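Bench notes, 2018-12-13, Mateja Đorđević

## Clearing a shared worktop

Hand tools and drinkware need separate zones. Put hammers and bit holders along the far half, against the wall. Drinkware stays forward of the seam. 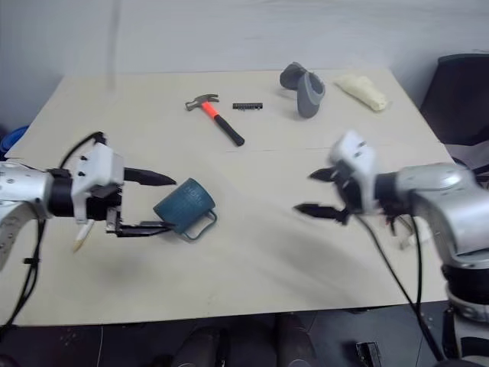 Keep bits in their strip holder. Loose bits roll into board joints and scratch the surface when dragged out.

1. Check each mug for liquid before moving it.
2. Stand it upright and lift by the handle.
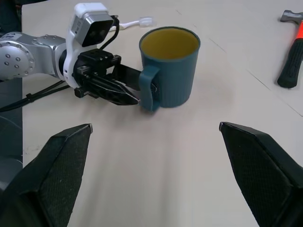

3. Wipe the seam along its length with a damp cloth, then a dry one.

Mugs left on their side can roll on a table that is out of level. Shim the low leg; ours took 7 mm.
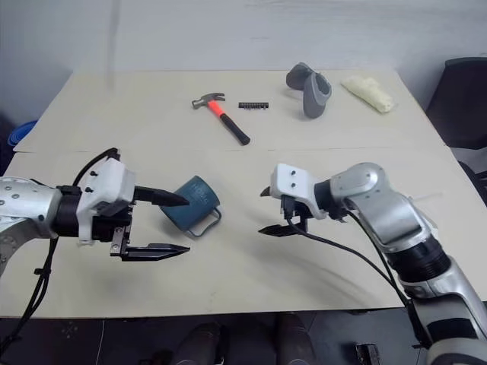

*Teal mug on its side, handle toward the front of the table.*

Recheck the level in August.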